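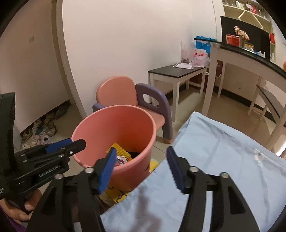
Gripper with its jaws open, and a second one to the left

Grostby Sponsored Swim: results and pledges

Hello, and thank you for taking an interest in our swim. This folder holds the results and pledge sheets from the June relay at Grostby pool, typed up from the paper forms so that anyone planning a similar event can borrow whatever they like from them. We raised money for the Zolerach respite house, and a lovely, noisy, splashy day it was too!

What's in the folder

teams.csv has one row for each of the 46 teams, with the team name, the number of swimmers and the lengths completed.
pledges.csv has the amounts promised and the amounts paid in. These don't always match, as people often round up when they hand over the money (bless them).
sponsors.csv lists the 36 local businesses that gave prizes, food or cash. Kovács bakery appears twice - once for the rolls and once for its donation - so please leave both rows in.

How it was gathered

Each lane had a paper tally, and Orsolya Csonka copied the tallies into the sheets over the following evenings. Andor Hegedűs then read them back against the forms. A length was only marked when the swimmer touched the wall, which caused some good-natured grumbling in the junior lanes. Handwriting was the main trouble, and in 8 rows we had to ring the team captain and ask.

Known gaps

Four teams handed in their pledge forms without totals, so their paid column is blank. A blank means we don't know, so please don't read it as nought. The late afternoon relay was also timed on a different clock from the morning one, and I wouldn't compare the two very closely.

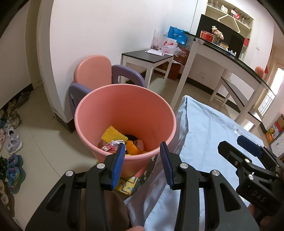
Ottó Hajdu asked whether the blank totals could be filled in from the bank slips, and said he would gladly sit down with them one evening if somebody put the kettle on. I've said yes please, and will update pledges.csv when he's done.

Using the files

Share them freely and mention the Grostby swim if you can. Swimmers' names have been left out, so do keep it that way if you add sheets of your own. Corrections can go to Szabolcs Vass at the pool desk, any time before six.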